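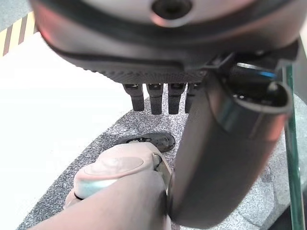
Dark gray housing with four black fingertips.

We use cookies to remember your settings and count visits. By continuing to use this site you accept our cookie policy.

About Woloseo

Woloseo makes lampworked and furnace-drawn glass for jewelry makers, restorers and small manufacturers. Our main products are soda-lime rod, cut cane, and finished beads in round, barrel and bicone shapes. We also run a bench school for people who already know the basics of torch work.

The company began as a repair shop for annealing kilns. Customers kept asking for rod that matched older stock, and the repair side was gradually given over to melting. Kiln repair is still offered, but only on units we have sold.

Production

Glass is melted in ceramic pots and pulled by hand into rod. Each melt is given a batch number, and a short length is kept from every pull. Rod from different batches should not be mixed in one piece without a test joint. Slight differences in expansion can crack a bead weeks after it leaves the kiln.

The Fendari range is our standard line and comes in 80 colors, 30 of them transparent. The Zinis range is a softer glass meant for fine stringer and surface detail. The two are not compatible, and they ship in separately marked tubes.

Finished beads are annealed, cooled on a controlled ramp, and checked for stress between crossed polarizing filters. Hole diameter is gauged on every bead over 4 mm. Beads with sharp hole edges are reamed wet and checked again.

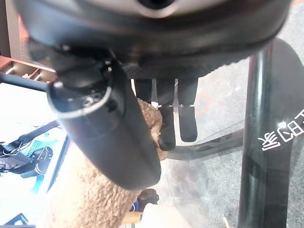 Kyriakidis, a restoration workshop that has ordered matched cane from us since the first melts, wrote that the opaque yellows now hold their shade through a second firing, and asked that the older, slightly greener yellow be kept in stock for repair work. It remains available by special order.

Bench school

Courses run from February and cover wound beads, cane pulling and kiln schedules. Places are limited by the number of torches. Students need their own eyewear, rated for sodium flare. Glass and gas are included in the fee.

Orders

The current stock list has 2,380 items, counting each color and diameter separately. Rod is sold by weight, beads by the strand or by the piece. Sample cards can be requested with any order and are updated when a color is dropped.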